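Section 6. Comparing Two Hand-Held Grippers on the Same Task

6.1 Purpose

This section sets out the procedure for comparing the Windska hand-held gripper with the Kindbridge model before one of them is chosen for a site. It replaces the short checklist issued in November.

6.2 Before You Begin

Confirm that both grippers carry the same wrist camera firmware. Charge both battery packs fully. Clear at least 40 GB on the recording unit.

CAUTION: Keep fingers away from the jaw linkage while the trigger is being zeroed.

6.3 Procedure

1. Mount the camera on the first gripper and tighten the collar until it no longer turns by hand.
2. Zero the trigger with the jaws fully closed.
3. Set the jaw opening limit to 150 mm on both units.
4. Record 10 trials of the chosen task with the first gripper, using one operator throughout.
5. Allow the operator to rest for six minutes.
6. Repeat steps 1 to 4 with the second gripper.
7. Enter dropped items, missed grasps, and operator comments on the Ginville comparison form.

NOTE: Trials interrupted by a lost camera signal are to be repeated and must not be scored.

6.4 Checking the Camera View 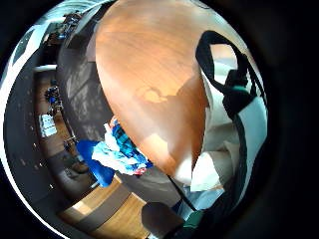
Wide-angle lenses bend straight edges most strongly near the rim of the circle, and the two grippers must be judged with this in mind. Review one still from each unit before scoring begins. In a furnished room, large items are useful references: the gray sofa wraps around the oval wooden table like a band, and the bright spot near the middle of the tabletop shows how direct sunlight can wash out the grain. If such a spot falls where items will be grasped, lower the exposure by one step and record a new still. Apply the same setting to the second unit.

Send completed forms to Dulce Camacho. Questions about lens calibration should be directed to Nuno Veloso.

Revised July 2018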